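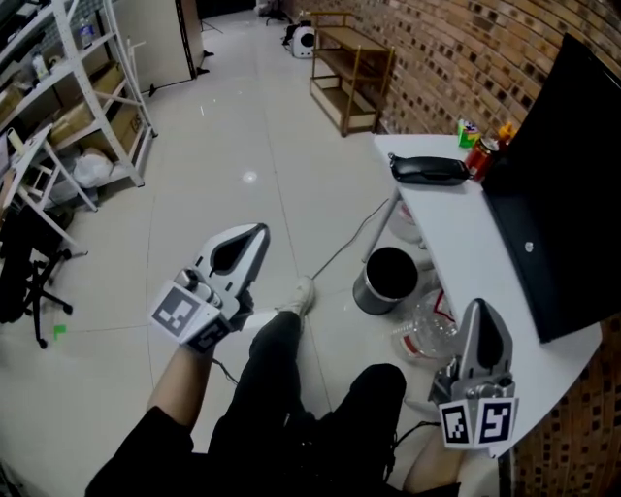

Chapter 7
Liquid Supply and Wicking in Handheld Vaporizers

Chapter outline
7.1 The supply problem
7.2 Properties of the liquid
7.3 Wick materials and geometry
7.4 Air return and tank pressure
7.5 Dry operation
7.6 Leakage
7.7 Bench methods

After studying this chapter, the reader should be able to:

Describe the path taken by liquid from the tank to the heated surface.
Relate viscosity, surface tension and pore size to the rate of supply.
Explain why a sealed tank stops feeding when air cannot return to it.
Tell a supply fault from a heating fault using mass and resistance records.
Set up a simple gravimetric test and state its limits.

Terms introduced: wick, saturation, capillary pressure, permeability, air return, dry operation, flooding, inlet port, recovery interval.

7.1 The supply problem

Chapter 6 treated the heating coil as if liquid were always present at its surface. Under that assumption, the mass of vapor formed in one draw depends on the electrical energy delivered, the share of that energy lost to the housing, and the heat needed to bring the liquid to its boiling range and vaporize it. The assumption holds for the first part of a draw in most devices. It fails when the coil removes liquid from the wick faster than the tank can replace it.

A vaporizer of the tank type has no pump. Liquid moves because the fine pores of the wick pull it forward and because, in some positions, gravity helps. Both effects are weak. The supply must nevertheless keep pace with a coil that is switched on and off in short bursts, in a device that may be held upright, laid flat in a drawer or carried upside down in a pocket.

It is useful to divide the operating cycle into two parts. During the draw, the coil is powered and the wick loses liquid. During the rest period that follows, the coil is cold or cooling and the wick fills again. The time needed for the wick to return to its starting saturation is called the recovery interval. A device can perform well with a slow wick if the user leaves long gaps between draws. The same device will fail in the hands of a user who draws repeatedly, and the record of the fault will look much like that of a damaged coil. Much of the confusion in service reports comes from this point.

Three quantities are needed to describe the supply side of the device: the mass of liquid held in the wick when full, the highest steady rate at which liquid can pass through it, and the pressure difference between the tank and the coil chamber. The first acts as a reserve. The second sets the limit for long or repeated draws. The third changes as the tank empties and as the temperature of the device changes, and it is the one most often left out of simple accounts.

7.2 Properties of the liquid

Most liquids sold for tank vaporizers are mixtures of propylene glycol and vegetable glycerin with flavoring and, in some products, nicotine or a cannabinoid preparation. The two base components differ strongly in viscosity. Glycerin is much the thicker of the two at room temperature, and a blend rich in glycerin moves slowly through a fine wick. Propylene glycol flows easily and is more likely to escape through a loose joint.

Viscosity falls as temperature rises. All viscosity data in this chapter refer to a liquid temperature of 27 °C unless another value is given. Readers comparing these data with tables prepared at a lower reference temperature should expect the tabulated values to be higher for the same blend. The difference matters more for glycerin-rich blends than for thin ones.

Surface tension varies much less between common blends than viscosity does. For this reason, a change of blend usually affects the rate of supply through viscosity first. The driving pressure in the wick stays close to its former value, while the resistance to flow may change by a large factor.

Cannabinoid preparations need separate treatment. A water-compatible or glycol-compatible preparation behaves much like any other additive present in small amounts. An oil-based extract does not. Oils are not suited to a tank designed for glycol and glycerin blends: the flow behavior is different, and the inhalation of oils carries a health hazard that lies outside the mechanical subject of this book. Oil cartridges are discussed in Chapter 11 - the supply calculations given here should not be applied to them.

Sweeteners and some flavorings leave a solid residue on the coil. The residue first narrows the pores nearest the heated surface. Supply at that point falls even though the rest of the wick is clean, and a new wick fitted to the same coil may restore only part of the original rate.

7.3 Wick materials and geometry

Wicks in current use are made from cotton, other plant fibers, silica cord or porous ceramic. Cotton takes up liquid quickly and is easy to replace. It also chars if heated without liquid. Silica cord tolerates heat but usually supplies liquid more slowly for the same cross section. Porous ceramic keeps its shape, so its pore size is fixed at manufacture and cannot be altered by careless fitting.

The capillary pressure available in a pore increases as the pore becomes smaller. Permeability moves in the opposite direction. A wick with very fine pores can draw liquid strongly and still deliver it slowly. A wick with coarse pores passes liquid freely but may be unable to hold it against a small rise in tank pressure, and the chamber floods. Choice of wick is therefore a compromise between two failures, and the best position between them depends on the liquid.

With cotton, the packing density set during assembly has the same effect as pore size. Fiber compressed too tightly inside the coil restricts flow. Fiber packed too lightly leaves gaps along the coil and at the inlet ports. A common fault in hand-built coils is correct packing inside the coil with excess fiber folded against the ports.

The Clasto cartridge, used for several worked problems in this book, has a ceramic cup with 2 inlet ports on opposite sides. When the cartridge is held upright, both ports are covered until the tank is nearly empty. When it is laid flat, one port may be above the liquid level, and the supply must come through the other. The ceramic spreads liquid sideways between the ports, but the longer path lowers the steady rate.

Wick length has a direct effect. Other things being equal, doubling the distance between the port and the heated surface halves the rate of flow for a given pressure difference. Designers place the ports close to the coil for this reason. The distance cannot be reduced without limit: a port too near the coil exposes the liquid in the tank to heat and allows vapor to pass back into it.

7.4 Air return and tank pressure

As liquid leaves a rigid tank, the space above it grows. If no air enters, the pressure in that space falls until it balances the capillary pressure of the wick, and flow stops. Air must return to the tank at the same volume rate at which liquid leaves it. In most designs, it returns as small bubbles through the wick or through the inlet ports. The bubbles often seen rising in a tank after a draw are evidence that this exchange is taking place.

Air and liquid compete for the same openings. A port wide enough for thin liquid may be too narrow for a thick one, where bubbles detach slowly and block the opening while they form. The Weerasinghe chamber avoids the conflict by giving the air its own channel, closed by a membrane that passes air and holds back liquid. The arrangement works well when clean. If the outer face of the membrane becomes coated with condensate, air return slows and the tank behaves like an ordinary sealed one.

Temperature changes act on the same trapped air. Warming a partly empty tank raises the pressure in the air space and pushes liquid toward the coil chamber. A nearly full tank contains little air and is less affected. This is why leakage after a change of temperature is more common in a tank that has been in use for some time than in one filled shortly before.
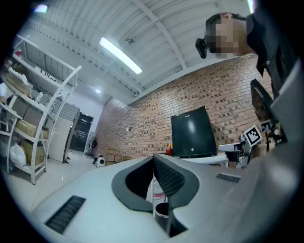
7.5 Dry operation

Dry operation begins when part of the heated surface is no longer wetted. Heat that had been carried away by vaporization then remains in the wire and the nearby wick, and the local temperature climbs. In cotton, the first sign is usually taste. Discoloration of the fiber follows.

Where the coil material has a resistance that rises with temperature, the controller can detect the change and reduce power. The Jamex 915 controller uses this method. It compares resistance during the draw with a reference reading taken on a cold coil, and its default temperature limit is 200 °C. The method reports an average over the whole coil. A short dry section in an otherwise wet coil may become much hotter than the average suggests, and the controller will not see it.

An incorrect reference reading is a frequent cause of false results. If the reference is taken while the coil is still warm, the controller treats the warm resistance as the cold value and allows a higher final temperature than the one displayed. The coil should be left to reach room temperature before the reference is stored - a few minutes is normally enough for a small tank.

The gravimetric series carried out at Bresunmont by Valentin Văduva and Minoru Tsuji is used as the source problem for Section 7.7. Their procedure weighed the device before and after each draw and varied only the rest period. With a long rest, the mass lost per draw stayed level. With a short rest, it declined over the first few draws and then settled at a lower value, set by the steady rate of the wick. No change in coil power was needed to produce the decline.

Review questions for Sections 7.1 through 7.5 are placed at the end of the chapter, following the bench methods. Problems marked with a dagger require the viscosity chart in Appendix C.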